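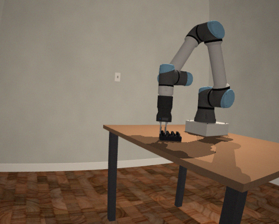

Robot arm above a wooden table (render)

4 min read

ok chicory root. People keep asking after I moaned about giving up afternoon coffee so am doing it as a thread, quickly, between other things

First — what it is. Plant with the blue flowers you see on road verges in summer. The root gets dried, roasted, ground. Looks like coffee, smells a bit like coffee, has no caffeine in it. Same family as dandelion, and the salad chicory is a close relative, you're just eating leaves instead

Taste. Not coffee. Sorry. Sweeter, darker, bit of burnt toast, bit of treacle. Black it's thin and odd. With milk it's lovely. If you want it to BE coffee you'll be cross

How I make it: heaped teaspoon in a small pan, 200 ml water, simmer 4 minutes, strain through whatever's clean. Don't use boiling water straight onto it in a cafetiere, comes out weak and the grit gets past the mesh. Tea strainer with kitchen paper in it does the job

What I've tried so far:

Duradov — coarse, very dark roast. Best one by miles. Bag doesn't reseal so get a jar ready

Binum — instant powder. Fine for work. Goes to toffee in the tin if a wet spoon gets anywhere near it, ask me how I know

Bosero — a blend with barley in it, so no good for coeliacs. Says so on the back in tiny writng. Read the back

Jurčo is the little shop I get the Duradov from. Opens Sunday mornings, shuts whenever the bread's gone. They keep the chicory down by the flour, not with the teas. I walked past it for months

Right, benefits. This is where the internet goes silly. The root has a lot of inulin, a type of fibre we don't digest, gut bacteria do. Decent evidence it helps if you're a bit, er, slow. That's the one I'd stand behind

But — roasting breaks some of it down, and a cup of the brewed stuff is mostly water. The supplement powders are a different thing and a much bigger dose. Don't read a study on the powder and think your mug is doing that

Blood sugar, liver "detox", weight loss: seen all three on packets, wouldn't buy it for any of them

Downsides. Wind. Start with one small cup and see how you go. I had three the first day and cancelled my evening

If you react to ragweed or daisies and that lot, be careful, it's the same family. Pregnant or on regular tablets, check with the pharmacist first, dont take it from me

Can you dig up your own? Yes, in autumn, with the landowner's ok and not from a roadside. November is when I had a go. Scrub, chop small, dry in a low oven, then roast till dark brown. It took 90 minutes all in and the whole flat smelt of bonfire. Got almost enough for a week of mugs. Wouldn't bother again tbh

Someone asked about sleep. Can't say the chicory does anything. Me not having coffee at 4pm probably does

Oh and it's very good in chocolate cake, swap it for the espresso powder, same amount

1,198 of you read the dandelion thread and half the replies were about slugs. Slugs is next week. Kettle's on, bye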